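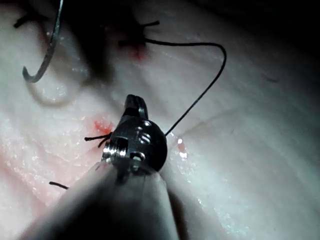
2025年12月11日，线材组记录。今天整理的问题还是上个月留下的那个：缝补类杂活（钉扣、收边、补垫子和罩布的口子）能不能交给机器做，做到什么程度。Fillitz那边要一个能写进评估表的答复，我先把手头的依据写清楚，结论放后面。讨论时总有人拿手术缝合作参照，说器械连组织都能缝，缝布应当容易。这个参照要拆开看。缝合画面里器械头部的钳口闭合着，黑线从钳口右侧附近引出，往右上走一段几乎是直的，再拐一个弯折回，通到上方已经打好结的那一针。直的一段和弯的一段在同一根线上，控制器要处理的状态不一样：直段可以按两点之间的拉线近似，弯段没有张力约束，受摩擦、重力和线本身的残余弯曲影响，下一步往哪边倒不好算。布面缝补碰到的也是这个问题，换了基底并不会消失。

一、任务拆分

沿用9月定的拆法，没有改名，方便和旧记录对照。

A段，取针与定向。针的弧面方向要在入针前确定。弯针和直针分开记，缝罩布时用弯针的理由是反面够不着，和手术用弯针的理由接近。
B段，入针与出针。评估落点误差和基底位移。
C段，拉线。把余线拉到指定长度，不扯坏已成的针脚。
D段，打结与剪线。
E段，收尾检查。看松紧，看有没有线头压在下一针的路径上。

E段以前并在D段里，Muireann Mulcahy要求单列，她的意见是剪完的线头会干扰后面的识别。同意。缝合那张图上，器械左边就有短线尾翘在表面，再往下还有一截黑色线头平躺着，从颜色上和工作线分不开。分割模型如果只按颜色和宽度取线，会把这些都当成候选。我们在布面上见过一样的误判：浅色罩布上掉了一段深色线，模型把它接到工作线末端，规划出的抓取点落在一截没有连接任何东西的线上，夹爪夹起来，拉力读数为零，程序判断为“线已松弛”，继续拉。

二、台架条件

基底：棉帆布和双层针织布，都夹在框上。框是旧的那只，右侧夹条换过垫片。
线：涤纶缝纫线，黑色，每次裁200毫米。线端不上蜡。
照明：环形灯加侧灯，侧灯角度沿用Pentti Ikonen标在支架上的位置。
视觉：末端相机一路，固定相机一路。末端相机近处会被器械杆挡住下部视野，这一点所有布置都逃不掉，只能换角度或者靠固定相机补。
控制：抓取点由分割结果给出，拉线段带力反馈，上限由人工设定，程序不能自己改。

Zadisach的夹爪指面这次没有换，纹路已经磨浅，夹细线时打滑的情况要和识别错误分开登记。Vilho Hirvonen登记时把两类写在一栏，我已经请他按录像重新分。

三、标注

新一批图像2,787帧，全部由Dilani Sultana过了一遍，分四类：工作线、线尾、已成针脚、阴影。阴影单列是这批才加的。弯针离开基底悬着的时候，会在下面投一道同样弯的影子，边缘软，颜色浅，缝合图的左上部就是这种情形，针在上，影子在右下方，呈灰色的U形。从单目画面估针尖高度时，影子和针之间的间距可以当线索用，但前提是先把影子认出来。布面没有湿组织那样的细碎反光，阴影相对好标；缎面和涂层布除外，涂层布目前不进测试。

反光另说一句。金属件上的高光在训练里问题不大，位置跟着器械走，学得到。基底表面的亮点位置不固定，线从亮点上经过时会被切成几段。分段以后再连接，连错的比例取决于附近有没有别的线尾。所以“表面湿亮”和“线尾多”这两个条件叠在一起时最难，分开测都看不出来。家里的对应情形大概是缝雨衣或者防水桌布，Murali Namboodiri建议放进第二阶段，我没有意见，但不要现在就写进给Fillitz的表。

四、各段情况

台架累计做了近300针，按段看如下。

A段：夹具给针时可用。从桌面上拾针不可用，针躺平后弧面方向认不准，拾起来以后还得在空中换一次手。换手这一步目前由人完成。

B段：帆布上落点可以接受。针织布上针尖推着布走，出针点偏，偏的方向和线圈方向有关。绷紧布框能压住一部分偏移，但家里缝东西不会先上框，这个条件要在结论里写明，不能藏在脚注。

C段：是主要的失败来源。直段好办，沿拉线方向走就行。余线一旦打弯，末端相机里经常出现线绕到器械杆后面的情况，视野丢失后程序会停，停是对的，问题在于停了以后没有恢复动作，要人去拨一下线。拨线这个动作人做起来不用想，程序里没有对应的步骤。

D段：打结程序能跑完，结的松紧不稳。第2道结收紧时，第一道结有时会跟着转。剪线没有问题，剪刀是固定工位上的，位置已知。

E段：只做到检出可疑线头，不能清除。检出以后列在日志里，由人处理。

五、关于“现在能不能做”

分场合写。

车间：同一种布、同一个位置、上框、夹具给针、旁边有人看着，可以做，速度慢。Ait Brahim的分拣台罩布修补符合前几项，但他们的口子形状每次不一样，上框工序要人先把布边对齐。对齐布边这件事本身占去的人工，目前和直接让人缝差不多。严格地说，机器省下的是手上的重复动作，工时没有省下来。这条要照原样写给Fillitz，不要改成“有潜力”之类的说法。

家里：不能做。钉一颗扣子，要先找到衣服上原来的针孔，把旧线头清掉，选线，穿针，找反面，缝的时候衣服垂着，自重会拉布。我们现在的台架把这些都拿掉了，剩下的部分才叫“缝”。而且穿针不在A段里，A段从针已经带线开始。Murali认为穿针可以用带线针绕过去，车间里可以，家里没有人备这个。

手术缝合：不在我们的评估范围，只作动作参照。那边的器械腕部小，钳口短，近处操作时杆身照样会挡掉画面下部一大块，和我们台架碰到的遮挡一致，可以借他们的视角安排来讨论。至于缝合质量、适用条件，我们没有资格评价，表里不引用。Fliruvdale上次的汇报稿把“能缝组织”直接写成了“能缝衣物”，这一句已经请他们删去。

六、不一致的地方，先记着

1. 力上限。Pentti记的数和控制器里存的对不上，怀疑是换传感器以后零点没有重标。重标之前C段的拉力曲线只看形状，不看数值。
2. 帆布批次。前后两卷手感不同，后一卷偏硬。没有分开登记，旧数据补不回来，从今天起登记卷号。
3. “线尾”和“已成针脚”的界线。结上散开的线端算哪一类，标注说明里没有写。Dilani按“结体归针脚、散出部分归线尾”处理，全批一致，说明文件照此补上。
4. 停机原因代码。视野丢失和夹爪打滑共用一个代码，要拆开。

七、接下来

传感器重标，Pentti。
停机代码拆分，我来改，改完通知Vilho，他的登记表要跟着加一栏。
拨线动作：先录人手怎么拨，用固定相机录，不急着写程序。Muireann提过用侧向轻推代替夹取，把绕到杆后的线推回视野，可以在帆布上先试，针织布暂缓。
指面换新的，换完以后C段单独重跑，换前换后的数据不要合并。
给Fillitz的评估表，“缝补”一行填“有条件可用（车间）／不可用（家庭）”，备注栏抄第五节前两段。表由Murali发，发之前我再核对一遍上框和夹具给针这两个条件有没有写进去。

布框右侧夹条用完请松开，垫片压久了会变形。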